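Flultgate Sewing Room Opens Its Doors Again

Wednesday, March 3, 2021

After a long, quiet winter, the Flultgate community sewing room is welcoming people back, and to judge by the line of mending bags along Skernico Street on the first morning, folks have been saving up their torn pockets and missing buttons for quite a while!
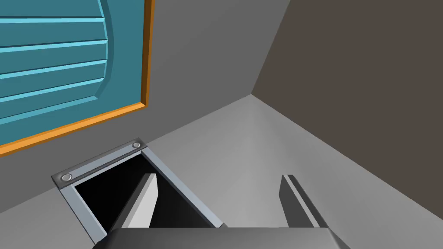 Teal slats with an orange border, against a gray wall.

The room had been closed since October, when the old heating gave out, and getting it running again took over 16 weeks and a good deal of patience. Ismail Gaber, who has run the Tuesday mending table for as long as most members can remember, told us he spent much of the winter fixing neighbors' coats at his own kitchen table (his family was very kind about the pins). 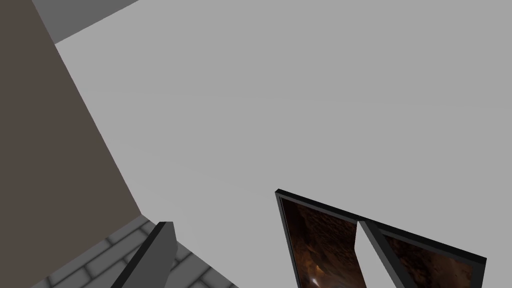
Money was the hard part, as it so often is with these things. A bake sale, a raffle and a very generous gift from the Famlow fabric shop brought in $1,487, enough to pay for the heating and leave a little for thread. None of it went on fancy decorating, and members seem perfectly happy with plain gray and brown and a bit of brick-patterned floor. The savings went toward two secondhand machines instead, and both have already hemmed their first curtains.

Beginners are especially welcome this spring. Rachid Sqalli will teach a six-week course on the basics, starting with threading a needle and winding a bobbin and working up, if all goes well, to a simple apron with a pocket. 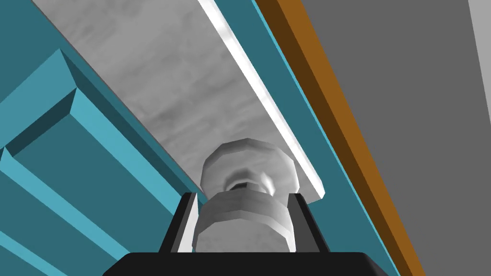 He has room for 18 people in all, split between an afternoon group and an evening one, and he asks that you bring a piece of cotton you don't mind spoiling. An old pillowcase is just fine. "I learned on my grandmother's dish towels," he said, "and she forgave me for most of them."

Children over ten can come along with a grown-up, and there will be tea, though for now everyone is asked to bring their own cup.

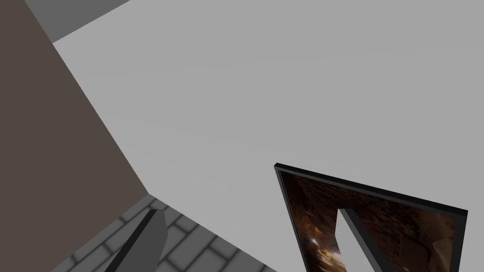 Vol. 2, No. 16

The course costs $18, with fabric scissors and pins lent for the evening. Names can be left at the Famlow counter or dropped through the door of the sewing room, and Mr. Gaber says that donations of buttons, zippers and unwanted wool are always gratefully received.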